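What the folding machine left behind

I had been trying to get someone in the garment care business to talk to me about automation for most of the spring, and when a yes finally came it came with conditions. No name, no photo of her face, and I had to come by on a Wednesday, which is the slow day. Fine by me! She works for Duneck, a small company that looks after clothes for people who don't have the time or the patience. They collect, sort, wash, press, fold and put away. I drove out to Cusoldale on Wednesday, June 6, 2018 with a bag of pastries on the passenger seat.
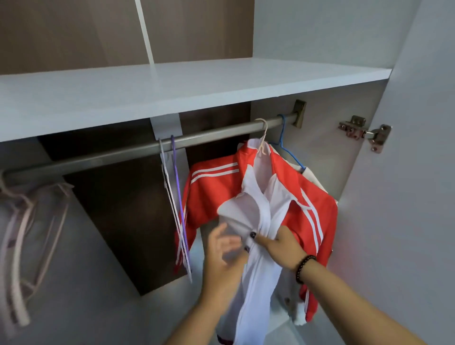
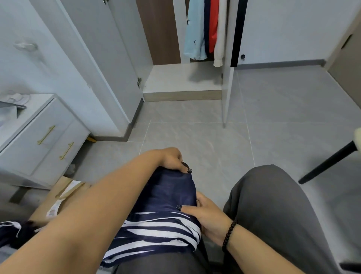 The part still done by hand: shirts, stripes and an open wardrobe.

She started in 2006, when everything at Duneck was done on long tables with a radio going. "We had a woman who could do a fitted sheet in her sleep," she told me. "You'd look over and it was a perfect square. I still can't do it. Mine look like a pillow somebody sat on."

The tables went last October. In came a folding line from Ganico (she calls it "the long one") and a sorting system that runs on software called Uniyal. Every piece gets a little tag, the tag gets read, and the piece goes off to the right bin. On a good shift the line folds 800 pieces. I asked what it had been before and she laughed at me.

"Not that. We'd be happy with 323. I remember 323 because somebody wrote it on the wall in marker, that was our record day, and then they painted over it when they put the long one in. I was a little mad about that."

So what happened to the people? I'd promised myself I would ask this early, before the pastries were gone. She took her time. No one on her shift was let go, she said, but two people left on their own within a month or so, and their jobs weren't filled. The others got moved. Some feed the line, which means standing at one end and laying things flat, over and over. She tried it for three weeks.

"Your brain goes to soup. With the tables you'd do a towel, then a blouse, then some kid's tiny pants, and you'd be talking the whole time. On the line you can't talk because of the fans. And it wants everything the same way up. You're working for it, you know? It sets the pace and you keep up."

She asked to be put on what the company calls the home side, and she's been there since. That means the putting-away, plus all the stuff the long one won't take. There is a list of that stuff, laminated, and it is longer than I expected. Anything satiny goes on it, because it slides. So do jackets with zippers, and anything with a bow, a belt or a loose tie. Button-up shirts are allowed on paper. In practice a lot of them come back in what she calls "the sad bin" with the collar turned under.

"We had 114 in the sad bin one day," she said. "Every one of those gets opened up and done again. They count it as folded and then I fold it. So who folded it?"

I wanted to know whether she saw that as the machine failing. She shook her head pretty hard. She likes it, which surprised me. Towels used to wreck her shoulders, and she doesn't miss a single one of them. She also likes Uniyal, mostly, because things used to go home with the wrong family and then you'd get a phone call about somebody's favorite pajamas. "It knows where a sock lives. I never did."

Her complaint is about how the work gets added up. Her old hourly target was so many pieces, any pieces, and the easy ones carried the hard ones. A stack of washcloths bought you the time to be careful with a nice dress. Now the washcloths belong to the machine and she has only the dresses, and for the first few months the target stayed where it was. They've since lowered it, after what she described as "some conversations." She wouldn't say more than that and I didn't push.

We got onto hangers somehow, and she has opinions! Thin wire ones are fine for a light top. A heavy jacket gets something better or the shoulders end up with points. She buttons the top button of a shirt and usually one lower down, and she won't crowd a rail if there's space to spread out. None of this is in the handbook, she says, and when a trainer came through with a tablet to write down her steps, he got as far as eleven and asked if she could do it slower.

"I said I can do it slower but then it's not how I do it."

Does she think a machine will be doing the wardrobes too, someday? "Sure, probably. Not next year." She picked the almonds off the last pastry. "I'd want it to do the low shelves first. My knees would love that. Leave me the hanging."

She had a two o'clock, so I carried the coffee cups to the sink and she showed me her trick for sleeves on the way out. I've tried it at home four times now and I'm still getting a lump in the middle.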